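This site uses cookies to remember your login and your reading position. By carrying on you agree to this. OK | Find out more

Print this thread | E-mail this thread to a friend

Fingered hands or plain two-jaw grippers for soft things?

furnival_a
Friday, September 7, 2018

Hello all, Alfie Furnival here, long-time reader and very occasional poster. I promised in the spring that I would write up how we got on with the two sets of end effectors, and I've been putting it off ever since, so please forgive the length of this (my wife says I can't order a sandwich in under ten minutes).

We have had the Varela two-jaw grippers on the arms since April, and the Kotalar fingered hands for rather less time than that. Same arms, same controller, same sitting room jobs: pick up a cushion, put it back where it belongs, fold a throw if we are feeling brave. I kept a tally for the cushions only. We did 183 lifts with each, and the jaws dropped 4 while the hands dropped 80. Yes, you read that the right way round! I was as surprised as anyone, having talked the hands up to everybody at work.

Before you all tell me to send them back, though, I do think there is more to it, and I'd love to hear from people who have had them longer.

pogles_wood
Well, I won't say I told you so, Alfie, but I did say it on this very forum. Fingers are lovely to look at and a misery to keep in order. Every joint is one more thing to calibrate, and a cushion doesn't care whether you hold it with two pads or a whole hand. We went back to jaws with wide rubber pads and have been very happy. The money we saved went on a better wrist camera, and that did more for us than any hand would.

tern_and_tide
I'm going to disagree with pogles, in a friendly way. A cushion is the kindest possible test for a jaw. You get a big fat edge to bite on and it squashes down to whatever width you like. Try a mug by the handle, or a TV remote lying flat on a table, and come back to us. Also, Alfie, what were you running for grip force on the hands? The default profile from Kotalar is very timid. Ours let go of everything until we changed it.

furnival_a
Default profile, I'm sorry to say. I didn't know there was another one. Where does it live?

tern_and_tide
In the controller, under the hand settings, there's a page for contact behaviour. Turn up the holding force a bit at a time and leave the closing speed alone. If you change both together you'll never know which one helped (ask me how I know). And do both hands, of course, or you'll get one end sagging.

pogles_wood
So the answer to a hand that drops things is to spend another week fiddling with it. I rest my case!

mabel_in_ruvavville
May I put in a word on the dull side of it? We run a pair at our place here in Ruvavville, and what bothered us was cabling. The hands need more of it than the jaws did, and if you don't give it slack at the elbow it tugs on the wrist when you reach low. Seats are low. Might be worth looking at before you blame the fingers, Alfie. The other thing is replacement fingertips, which for us came from Javport and took an age, so order a spare set while you remember.

furnival_a
Thank you all, this is just what I was hoping for. I've had a couple of evenings with the holding force turned up as tern suggested, and I've rerouted the cables too, Mabel. I haven't done a proper count again, so I won't throw any numbers at you yet, but it feels like a different machine. What I've settled on is one hand at each end of the cushion, squeezing inwards, with the fingers coming down over the fabric so they aren't trying to pinch a corner.

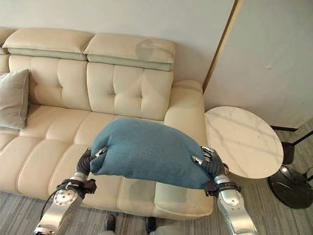
I still find the teleop more tiring than with the jaws, mind you. With a jaw you think "open" and "shut" and that's your lot. With the hands I catch myself fussing over where each finger has gone, and after an hour my shoulders are up round my ears. My colleague, who plays the piano, gets on with them far better than I do, which is a bit galling!

pogles_wood
That's a fair point about the operator, and one I'd give you even as a confirmed jaws man. What did the hands come to, if you don't mind my asking?

furnival_a
627 for the pair, second-hand, with a box of odd screws thrown in. I'd have thought twice at the new price.

pogles_wood
Oh. Well, at that price I might have had a go myself.

tern_and_tide
Ha! We'll have him yet. Alfie, when you redo the count, could you try the remote and the mug as well? And note down which end slips first when it does slip. With ours it was nearly always the left, and the cause was a loose bolt on the mounting.

furnival_a
Will do. I'll go round all the bolts on Monday before I start.

Print this thread | E-mail this thread to a friend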